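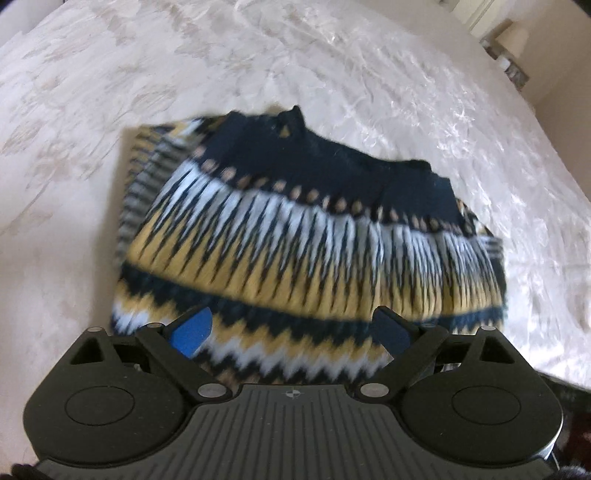
A folded crew-neck sweater with a patterned yoke in navy, pale blue and mustard yellow.

Flornbridge Museum to Open Exhibition of Patterned Knitwear

2 February 2020
By the Press Office, Flornbridge Museum

The Flornbridge Museum will present "Yoke and Band," an exhibition of patterned sweaters and the charts used to knit them, in its upper galleries this spring. The exhibition is organized with the Ikonen Knitting Archive and is supported by Pludico, a maker of storage boxes and garment covers.

Visitors will be able to follow the way knitters place color around the neck and shoulders and carry it down the body. The sweaters are grouped by pattern, so that dotted borders, long vertical points and zigzag bands may be compared from one garment to the next. A separate case holds swatches, stitch charts and yarn cards from the archive. The earliest paper on view is a household account book of 1783, open at a page listing purchases of dyed wool.

Most of the garments were worn at home for many years before they were given to the archive. They will be shown folded on low tables as well as on forms. Folding brings the yoke to the front and lets the side of a sleeve be seen next to the body pattern.

"A sweater is often kept long after other clothes have been given away," the museum said in a statement. "We are pleased to show these pieces in the way many families know them, folded and put away for the next cold season."

The museum will also offer 9 free workshops in the Adarholm Room. Sessions will cover reading a color chart, mending a cuff, washing wool by hand, and folding knitwear for storage. Participants in the folding and mending sessions are asked to bring a sweater of their own. Each workshop lasts two hours. Places are limited, and advance registration at the front desk is required.

Residents who own patterned knitwear and wish to have it recorded may bring up to two garments to the archive's open afternoons. Staff will note the pattern, the fiber and any family history, and the garments will be returned the same day. The records will be added to the Ikonen catalog in October.

Admission to the exhibition is included in the museum's general entry. Press visits may be arranged through the Press Office before the public opening.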